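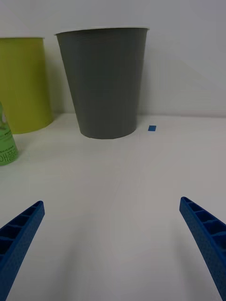 Standards and Safe Practice

Plovuline opens its bench rules for tabletop robots to everyone

By the Plovuline newsroom | May | 5 min read
2251 shares | 25 comments

Plovuline has published the full set of working rules its teams use when a robot arm handles everyday objects on a tabletop. The guide is called the Istov Bench Code, and from this month any lab, school or workshop can read it, copy it and adapt it at no charge.

We're thrilled to get this one out the door. The code began as a single page taped up beside a bench in our Fandberg workshop, and it grew every time two people found they'd been doing the same job in different ways. The version released this month has been through 200 bench sessions at Fandberg and at our partner site, Le Roux, and it has been rewritten in plain language from start to finish.

Most robot standards are written for factories, with cages, light curtains and heavy payloads. Those documents matter, and the Istov code asks every user to follow whichever ones apply where they work. What we couldn't find was something practical for the smaller bench, where an arm reaches for a bottle or a paper cup and a person leans in between runs to set things up again.

So the code starts with the table. The surface should be plain and cleared of anything that isn't part of the task. Positions are marked with short strips of coloured tape, and the meaning of each colour is written down before the first run. Red and blue are used on the white bench shown on this page, but the code doesn't insist on any particular colours. It does insist that a strip is never shifted during a session without a note in the log.

Next come the objects. Everyday items are welcome, printed labels and all, and we think they make for much better work than plain blocks. The code asks that each item be listed by type and colour, along with its contents if it has any. Look-alikes need extra care. Where two bottles share the same style of cap, the log must say which is which in words a newcomer would understand, and "the other one" won't do!
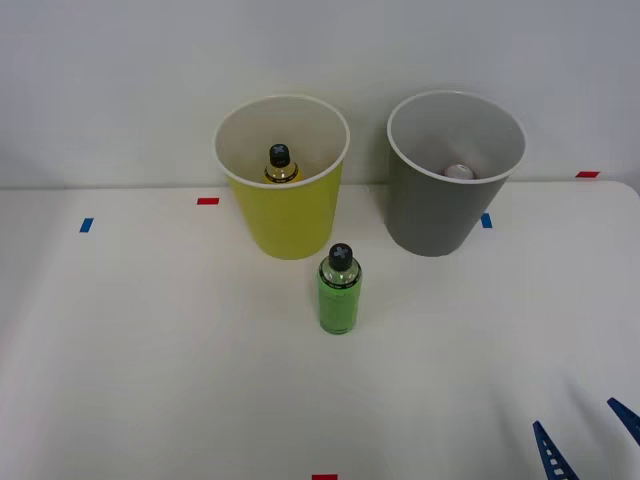

Zinhle Mtshali would have gone further on that point, and told the drafting group that an object list is only worth having if someone who has never seen the bench can set it up from the page alone. She also argued that the person doing the reset should be free to stop the session at any time without giving a reason, and that wording went into the final text unchanged.

It's one of our favourite lines in the whole guide. The section it sits in covers hands and grippers, and it's deliberately short. Before anyone reaches over the table, the arm is paused and the person at the controls says so out loud. Hands stay out from between the fingers, even with soft or flexible ones. The person who paused the arm is the person who starts it again, and a handover between operators goes in the log with the time.

Cameras get a section of their own. The code recommends a fixed view of the whole work area together with a close view from the gripper, as each one can miss what the other catches. A tall container will happily hide whatever is inside it from a low angle. Views are checked at the start of a session and again after any break.

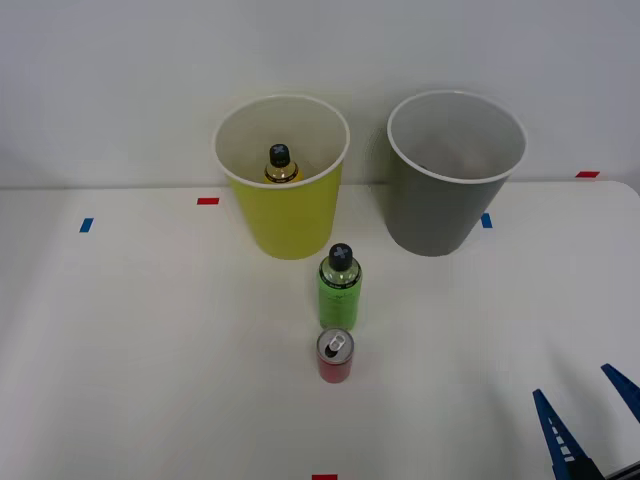 There are rules for drink containers too, and they drew more debate than anything else in the draft. Bottles and cans may be used, but anything that holds liquid must be recorded as open or sealed, and cables and power supplies are kept clear of where a spill would run. Le Roux asked for a towel within arm's reach of every bench. We were happy to add it.

The last part of the code deals with failed attempts. Drops, misses and knocked-over cups are logged in the same detail as clean picks, and they are never deleted to tidy up a result. Our Fandberg crew has been working this way for a while now, and the old failure notes have become the first thing new starters ask to read.

Copies of the Istov Bench Code are available from the Plovuline front desk and from Le Roux, along with a blank log sheet and a one-page summary for the wall. Comments on the text are open until the next revision, and suggestions from small workshops and classrooms are especially welcome.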